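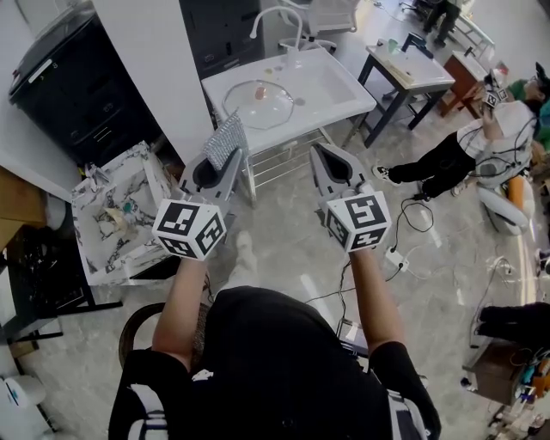 首页 > 专栏 > 末端执行器 > 观点

分类:夹爪选型 / 手持采集 / 观点

手持夹爪的对比测试,多数做在了错误的变量上。过去一段时间里,我们先后用过Numivo和Cokisach两家的平行开合式手持夹爪,也读过不少同行写的对比文章,表格里排在最前面的几乎总是开口行程、最大夹持力、整机重量和单价。这些数字都有用,但它们描述的是一台夹爪空着的时候是什么样。真正决定数据能不能用的,是夹住东西之后,指面、物体和标记块三者之间的几何关系。拿一块银色、表面闪光、带纹理的垫片来说,用左手夹爪的两根浅灰色塑料手指把它竖着夹住,垫片就立在两指之间;右手那只空着,手指张成V形,内侧的黑色橡胶垫全部露在外面。同一套硬件,左右两只手此刻面对的是完全不同的测量问题,而规格表只回答了右手那一半。

先说指面。橡胶垫的作用通常被归结为摩擦系数,于是选型的人去比邵氏硬度,比花纹。我认为厚度的一致性更值得查。塑料手指本身有弹性,受力以后指尖外张,内侧的垫子如果厚薄不均,接触区就会从面退化成线,薄片类物体会绕这条线转动。转动量很小,操作者手上感觉不到,轨迹里也看不出来,但训练出来的策略会在放置那一步反复出现同一个方向的偏角。Numivo的垫子是粘贴的,Cokisach的是卡槽固定。按我们的记录,前者新件更平整,使用之后边缘容易翘起;后者公差大一些,但状态稳定。如果只测新件,结论会偏向前者。

这里涉及一个方法问题。今年三月我们重新写了测试规程,每副夹爪在开始计分之前先完成400次抓取,物体从一组固定清单里轮换,之后再测重复定位和滑移。之前的规程是拆箱即测。两种做法得到的排序不一致,而我更相信后一种。采集设备的工作寿命绝大部分处在磨损状态,用新件的成绩代表它,等于用一个很少出现的工况去代表常态。

再说标记。两只夹爪顶部都装了白色立方体,表面印黑白方形编码,依靠外部相机或头部相机解算位姿。这个方案受到的批评主要是体积大、重心高,我同意重心的部分。立方体抬高以后,手腕侧倾时需要额外的力矩去维持姿态,长时间采集会让操作者不自觉地缩小动作幅度,这种影响会直接进入数据分布。但体积大本身不是缺陷。编码面的边长决定了可用的像素数,边长缩小,角点误差上升,姿态解算首先在俯仰方向上变差。我们试过一款缩小版标记块,位姿跳变的片段从每百段11段增加到17段,省下来的重量操作者在盲测中没有分辨出来。这笔交换不划算。

遮挡是更麻烦的一项。手指从立方体上方伸出,竖起的物体也在同一侧,从头部视角看下去,物体越高,越可能压住编码面的上缘。解决办法不外乎多面冗余、改变标记安装角度、或者加入惯性单元做融合。Farnar控制器走的是融合路线,短时丢失时由惯性数据补足,输出曲线很平滑。我对这种平滑持保留态度。平滑的曲线使质检人员失去了一个判断依据:哪一段是看见的,哪一段是推算的。一个合格的控制器应当把每一帧的来源作为独立字段写出来,由下游决定是否采用。Farnar目前只给出一个综合置信度,阈值如何计算没有写进文档。

频率也常被当作卖点。60赫兹对双手桌面操作已经够用,继续提高采样率,换来的主要是存储压力。与其追求更高的频率,不如把夹爪开度和位姿之间的时间戳对齐做好。开度编码器和相机走两条链路,延迟不同,错开一两帧,策略学到的就是手指先合拢、手臂后到位。对刚性方块这无所谓,对薄垫片、玻璃锅盖的圆形提手这类物体,先合拢意味着推倒或者磕碰。

由此引出测试物体的选择。许多对比只用方块、圆柱和一次性杯子,理由是可重复。可重复的代价是区分度太低,任何一副做工正常的夹爪都能拿到接近满分。我主张至少加入三类:反光或带闪光颗粒的薄片,透明而边缘不规则的器皿,以及带弧面的金属件。它们分别对应指面平整度、视觉定位和有效接触面积。测试环境也应当允许一定程度的杂乱。地面上有线缆,旁边有水槽和敞口的盒子,操作者坐在椅子上伸出前臂,这些条件会限制肘部活动范围,也会限制相机的有效视角,而夹爪在这种限制下的表现才与实际采集相关。干净的台面适合标定,不适合评价。

有人会反对说,变量一多,结果就无法归因。这个反对成立,但它指向的是实验设计,可以用分层来处理:先在台面上测单项,再进入杂乱环境测整体,两组成绩分开报告,不合并成总分。Urquhart机械臂的对比项目采用了这种写法,单项与整体各占一张表,中间没有加权。读者要多花一点时间,但能看出一副夹爪是本体精度不足,还是在受限姿态下才变差。合成总分的报告做不到这一点,权重稍作调整,名次就会换位。

关于手持端与机械臂端的一致性,我的看法比较保守。不少团队先选手持夹爪,再为机械臂做一副外形相同的电动版本,默认二者可以互换。外形相同不等于柔顺性相同。手持端由人手扣动,力是连续调节的,人会根据滑动的迹象补力;电动端多半执行一条开度指令,力由刚度和误差共同决定。把手持数据直接迁移到Urquhart臂上时,失败集中在接触后的短时间内,移动阶段反而少见。因此比较手持夹爪时,应当把对应的电动版本一起纳入,同一批垫片,同一批手指,磨损程度也要匹配。单独评出一副最好用的手持夹爪,对部署没有多少参考价值。

价格我放在最后,因为它变化最快。就目前的报价看,Cokisach的整机贵,耗材便宜;Numivo相反。按完整采集周期计算,两者差距小于一次返工的人工成本。我们现在的配置是Cokisach手指加原尺寸标记块,控制器仍用Farnar,但关闭了输出端的平滑,原始帧全部保留。垫片的更换周期还没有定,目前按指面厚度抽检,不按次数。

2024-11-26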